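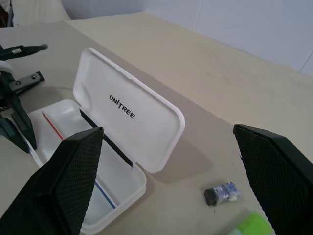

Purchasing wants to know why we'd check pads and cases at all before the next budget round, seeing as the arm passed its October inspection. Fair question! My answer is that the small stuff is what eats our money, so I went down the list again, pen in hand.

Pre-purchase safety check, gripper bench
24 December 2025

1. Finger pads, crosshatch surface
OK. I'd still put a spare pair in the plan. Plilon quoted 34 dollars a pair and I can live with that.

2. Accessory case (the white UNITREE one)
OK. Lid stands open on its hinge. I'd like a labeled shelf for cases like it, and yes, that's a budget line too, sorry.

3. Small items on the tabletop
Comment. Anything that looks like a battery goes in the battery bin at the end of a shift, whatever it is. Bin is on order from Gesside (40 dollars, lid included).

4. Emergency stop
OK. Pressed it, arm stopped, reset fine. I want a second one by the door.

5. Floor guarding
Not OK. Tape is peeling again. Lappalainen wants 1336 dollars for the fixed panels, and I'd pay it before I'd buy one more arm accessory.

6. Cable covers
OK for now. Binania has them at 100 dollars a set, so let's bundle them with the panels and save on shipping.

7. Service contract
Still open. I asked for two versions, with and without the yearly visit, and got one. Asking again after the holidays.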